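4.2 Sorting work after the arm arrived

We said earlier that the returns room at Lutska had seven people in it before the change and that it still has seven people in it now, and readers who came to this paper hoping for a story about lost jobs may feel a little let down by that. The number of people tells only a small part of what happened, though, and in this section we would like to stay with the work itself for a while: what the sorters did with their hands before, what they do now, and how they talk about the difference over a cup of tea.

Lutska lends toys and play materials to nurseries and playgroups, and everything that goes out comes back sooner or later, mixed up with things that were never theirs in the first place. On a full day the room takes in 600 items. Before the Painemal cell was put in, a sorter would tip a load onto the bench, pick through it and drop each piece into the right box, chatting all the while to whoever was on the other side. It was dull in places, and everyone we met was quite willing to say so, but it was sociable, and it left room for small decisions that hardly felt like decisions. A toy with a split seam went to one side for mending. A sweet wrapper went in the bin. A favourite that a certain nursery always asked for was put somewhere handy.

The cell has taken over the picking. It lifts one item at a time out of a basket and lets it go into one of several boxes, and a sorter sits close by with a small screen, ready to step in. Figure 3 shows the kind of load it deals with. Soft toys, balls, puffer toys, jars, cans and sweets all lie together in the basket, and we would ask the reader to bear that jumble in mind, for much of what the sorters told us comes back to it. Their old skill lay in making sense of a heap. They knew by feel what was likely to be under the cloth, and which round thing would roll off the bench if it was touched first.

That skill has not gone away, but it is now used at one remove. When the arm fails to get hold of something, or puts down an item the system is unsure of, the screen asks for a person, and the sorter either moves the thing by hand or taps the box it belongs to. Four of the seven told us that these calls were the best part of the shift. One said she liked being asked. Another enjoyed guessing, before the arm moved, which toy it would go for, and she had become rather good at it. The remaining three were less happy, and their reasons deserve a fair hearing. They found the waiting harder than the sorting had ever been. Their hands were idle while their eyes could not be, and by the afternoon they felt tired in a way they struggled to explain at home.

There was also the matter of talk. Under the old arrangement two people faced each other across a bench. The cell needs one person beside it, and the second chair was moved to the mending table at the far end of the room. Nothing in the plan for the project, which Lutska called Hedavix, mentioned conversation at all, and we do not think anybody meant to take it away. By November the sorters had begun to swap places every hour, at their own suggestion, and several of them dated their better mood from that change more than from anything done to the machine.

Mending is where the gain is clearest. Repairs used to be squeezed in at the end of the day, if they were done at all, and they now have a person on them for most of the shift. The sorters speak of this work with real pride. It calls for patience and a bit of cunning, and the finished toy is there on the table to be looked at. At the same time, fewer damaged toys reach the table than the sorters would like, as the arm places a torn toy with the same care as a sound one. The small judgement that used to happen in passing now has to be made a second time, when somebody goes through the full boxes, and that second look was not in anyone's hours when we first visited. It has since been added to the rota, and we return to what it costs in section 4.3.
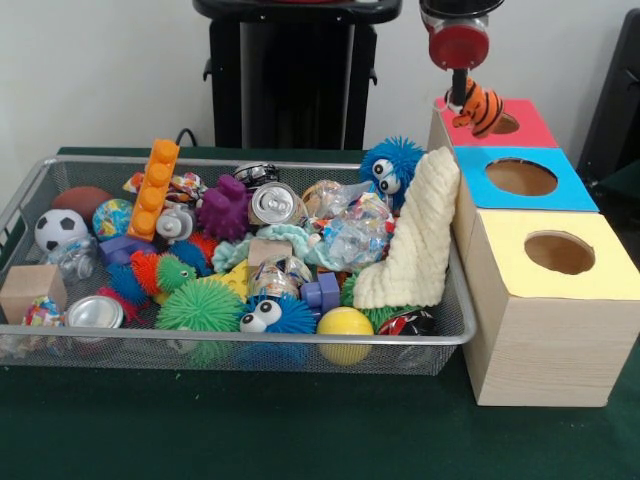 Figure 3. A mixed load at the sorting cell, with a striped plush toy held above the stacked boxes.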